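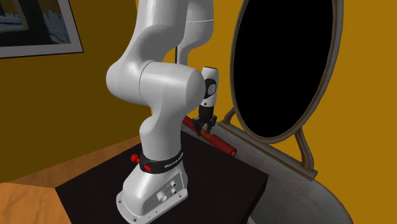
Issue 124

Staff Handbook > Questions > Machines and Us

The arm on the returns bench: your questions
By Tala Hijazi
Aug 27, 2025

You put 13 questions in the box by the Plestimley canteen. Some were the same question in different handwriting, and one was a sandwich order.

Is it taking my job?
It's taking the bit of your job where you lift things out of one place and put them in another until your wrist complains. Sorting, checking, arguing with the label printer and ringing the customer all stay with you. Posts on the returns bench are fixed until May, when Geagea's contract comes up for review. I'd like to promise more than that and haven't been allowed to.

What does it do all day?
At present it practises, on a computer. The white arm in the simulation has two fingers, and it spends its time trying to pick up a red cylinder. Geagea runs batches of 500 tries and sends us the score. You'll notice the simulated room has a mustard wall and a wooden floor. Ours has neither, so please stop asking Facilities when the redecorating starts.

Why a cylinder?
Round things roll. Anyone who has worked a Friday on returns knows this already and could have told Geagea for the price of a coffee. Several of you did tell them, and the list of awkward shapes they now use is mostly yours. 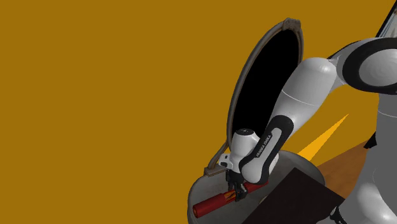

Does it have to be perfect before it comes here?
No, and neither did we. Plevport took theirs on when it managed nearly 100 clean picks in a row, and the people there say the first fortnight was mostly standing next to it with folded arms. Expect the same. Standing next to it is paid at your normal rate, arms folded or otherwise.

Who fixes it when it gets stuck?
Whoever is on shift clears the item, using the Zistico screen — big green button, then the smaller one that asks if you're sure. Anything worse goes to Geagea. Nobody is expected to learn programming, though two people have asked to, and they'll get the training in work hours.

Will it be used to time us?
It logs its own picks. It doesn't log yours. The union has this in writing and so do I, in a drawer.

Can we name it?
The suggestions so far can't be printed in a handbook. Keep trying.

Related
Lifting and carrying: the revised rules
What we learned at Plevport
Signing in to Zistico when it has forgotten you
Break room microwave, continued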